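Cooking at the table, and why I'm a convert

I've finally done it – I've moved the frying out of the kitchen and onto the table, and I am so pleased with myself! Ruba Bitar has been telling me to try it for ages. She does eggs for her whole family on a little portable stove and everyone eats them properly hot, cook included.

My first go was halloumi and courgettes for Fadi and Naheed. I sliced everything beforehand, put the plates within reach and kept the oil next to me, and we just chatted while things sizzled (Naheed took over the turning after two minutes and wouldn't give it back). We got through two blocks of halloumi between three of us, which I'm not even sorry about.

A few things I've learnt already. Dry the courgettes well. Open a window before you start, even if it's chilly. Go easy on the oil, as a flat pan needs much less than you'd think.
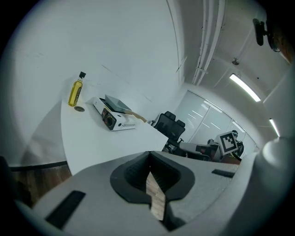
Next up is flatbreads. Maricel Manalo has promised me her dough recipe, and I want to try them with za'atar and a big bowl of chopped tomatoes – maybe some pickled turnips too, if I can find a jar. If you've got a favourite thing to cook at the table, do tell me in the comments!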